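Bench notebook, shared workshop, Groltcombe
Humanoid build, grocery task

Picking this up from Unathi's page. The left wrist cable was snagging whenever the forearm rolled past its halfway point, so I took both wrists down, moved the clamps and gave each cable a longer loop. Full roll on both sides now without pulling. Left the shoulder bundles alone. Selvaraj wants to redo those himself.

Both hands recalibrated afterwards. Left middle finger needed its zero set twice before it would hold. Offsets are saved under the Gevard profile. Please don't overwrite the old one until Dilani has copied it off.

Wooden shelf on the left, blue basket in front of the feet, mixed vegetables. Cabbages are the hard item: heavy at the base, soft at the leaf end, and the fingers want to close right through the leaves. Grip limit at 22 percent for anything leafy. Peppers and potatoes can go higher. 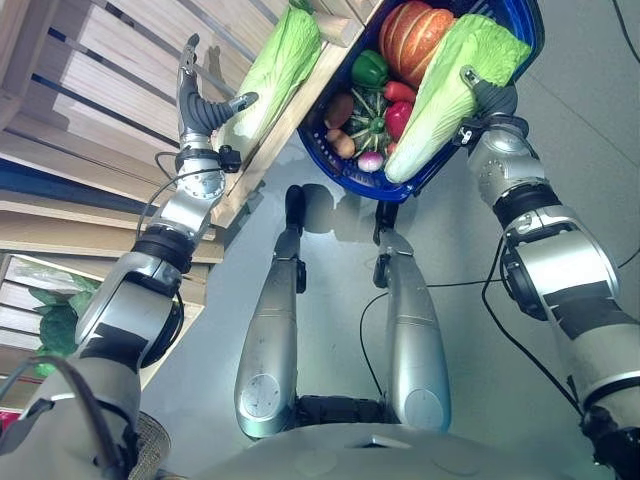
Right hand on the stem end of the cabbage, left hand open by the one on the shelf.

Stem end is the better place to hold. Iresha's first version of the grasp planner aimed for the middle of whatever it found, fine for a potato and poor for a long cabbage. She has added an offset toward the thicker end and it goes in the next build. Until then I set the target by hand.

Moving the basket is a separate routine. Both hands have to close before either arm takes load, otherwise the basket twists. I put in a wait of 12 control ticks after the second hand reports contact. Ugly, but it can stay until we have a proper force check.
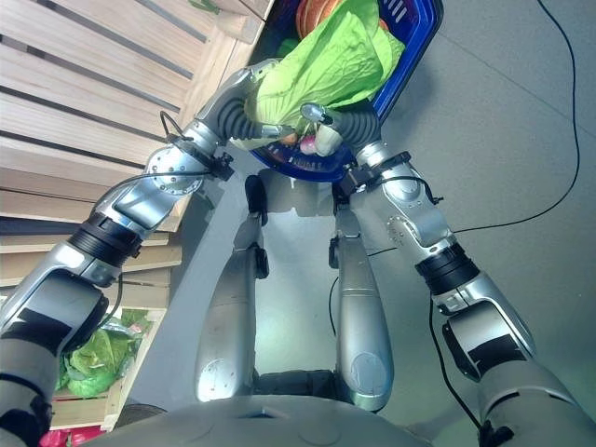 The other thing with two-handed work is heat. The elbow drives were at around 100 degrees on the worst log we have, from October, and Shahnaz thinks the current limit was simply set too high. She has lowered it in the config. I'd like a long log with the new limit before we put more weight in anything. If the drives still run hot, we go back to the Uddin gearboxes and live with the slower arm.

Also open: floor cable. It needs a longer run or an overhead hook. I vote hook.
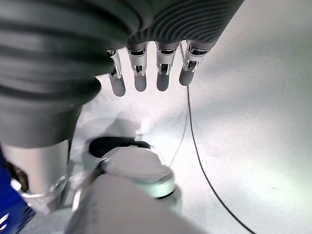

Groltcombe, Dec 1, 2025

Glass next. Finger pads are bare for now, and I don't trust them on a smooth wall. Trureo sell a thin silicone sleeve that should fit over the tips — part 513 in their list — and Dilani is ordering a set. Approach from above, fingers straight down, then close with the thumb last. Thumb speed halved.

To do:
Copy the old hand profile (Dilani)
Shoulder bundles (Selvaraj)
Merge the grasp offset (Iresha)
Long elbow log, new limit (Shahnaz, me)
Hook for the floor cable, whoever gets to the hardware store first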